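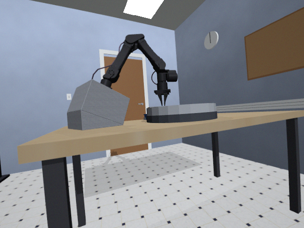 Table and grey block, pale blue and slate walls.

Production diary, February. Entry 7.

The network confirmed this morning that the celebrity special will proceed under the title Harvest Night at Trornero, with Lụa Tăng as sole host. The earlier proposal for paired hosts has been withdrawn. Ms Tăng's representatives returned the signed agreement shortly before noon, and the publicity office was authorised to release her name to the television pages from 4 pm.

The running order was reviewed in the afternoon. The cast of Kurkley will open the program with a dance number of four minutes, followed by the cooking segment and the first of two musical guests. It was agreed that the reunion of the original Khúc family, which has attracted considerable interest from viewers, should be held until after the second commercial break. Mr Pichler recorded his objection. In his view the reunion ought to open the program, and he has asked that the matter be raised again once the rehearsal timings are known.

Ticketing for the studio audience closed at 5 pm. The venue at Ulville is licensed for up to 1000 persons, but the seating plan adopted for the broadcast provides 538 places, of which 305 have been allocated by public ballot. The remainder are held for cast families, sponsors and the press. Unsuccessful applicants will be notified by mail and offered priority for the winter special.

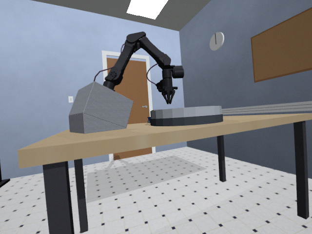
The long table, with its black legs.

Wardrobe has submitted colour swatches for the host's three changes. The first and third were approved. The second, a deep green, was referred back to the designer for comparison with the curtain fabric.

Ferdinand Pichler met with the musical director regarding the closing medley. Two of the songs requested by the Kurkley cast have yet to be cleared, and the publisher's reply is expected within the week. Substitute titles have been chosen and the band parts ordered in both versions. I have asked that the additional copying be charged to the music budget and kept out of the general contingency.

A request was received from a weekend magazine to attend the dress rehearsal. Permission was granted for one writer, on the understanding that the Khúc segment will be rehearsed behind closed doors and that no cast member will be interviewed before the final run.

Outstanding at close of day: the catering contract, the revised parking notice for Ulville residents, and Ms Tăng's travel from Trornero, for which the driver is still to be confirmed. Left the office at 7.40 pm.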